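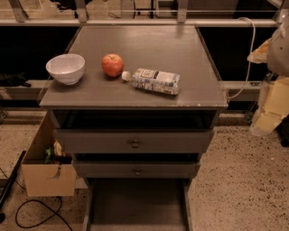 Segundo Apaza has been asked the same thing so many times that he answers before I finish the sentence. "Does it work? It works on the furniture we have," he says. "Ask me about your furniture and I'll have to shrug."

Apaza runs the household manipulation tests at Omero, a small lab in Brastbridge that published its results on a training method called Skident this summer. The claim is simple enough to fit in a headline, and it has been in several. Show a robot a task a few times, let the software cut those showings into short pieces, and the robot can put the pieces together in an order it was never shown. Open a drawer, put a thing in it, close the drawer. Then do it with another thing, or the other drawer.

I told him I had read that before, under other names, in other years. He didn't argue.

"You have. The cutting up is old," he said. "What we changed is where the cuts fall. People used to place them by hand, or at even time steps. Ours go where the motion becomes hard to predict, so just before contact, mostly. I think that's a real improvement. I don't think it's a revolution, and I didn't write the press release."

The paper reports 1138 trials. My first question was how many different pieces of furniture those trials covered, and the answer is in a table near the back: 12. Every one of them stood in the same room, under the same lights. Apaza calls this a fair complaint. He also says that moving a test setup costs the better part of a week, and that reviewers never asked for it.

And the objects? An apple, a bowl, a water bottle, that kind of thing. I said these were friendly choices. He disagreed about the bottle.

"Clear plastic is miserable. The depth sensor looks right through it, and once it's been squeezed a few times it isn't even the shape it used to be. An apple, sure, I'll give you the apple."

What bothers me more is how success gets scored. In the Skident trials, a drawer counts as closed if it ends up within 10 millimeters of shut. The robot may also try again, up to 24 times in the longest runs, before a trial is marked as failed. A reader who sees only the final percentage would never guess that. Apaza says the first-attempt numbers are in the appendix, and they are. They're a good deal lower.

"I wanted them in the main text," he said. "I lost that one."

A rival group at Vestergaard has tried to repeat the work and got weaker results, mainly on drawers with small round knobs. Apaza has read their report twice. He suspects their gripper fingers are too stiff – his own lab went through several sets before settling – but he admits that if a method depends on the right fingertips, the paper ought to say so in plain words. It gives them one line.

I asked what would make him give up on the idea.

He took a while. "If somebody put it in ten real bedrooms and it did no better than the even time steps. Then I'd say we fooled ourselves with a tidy room."

Is anyone planning that? Omero hopes to start with two apartments in October, if the insurance is sorted out by then. Apaza wouldn't guess at the outcome. He did ask me to print that the code is public, including the scoring script, so that anyone who dislikes the 10 millimeters can change the number and run it again.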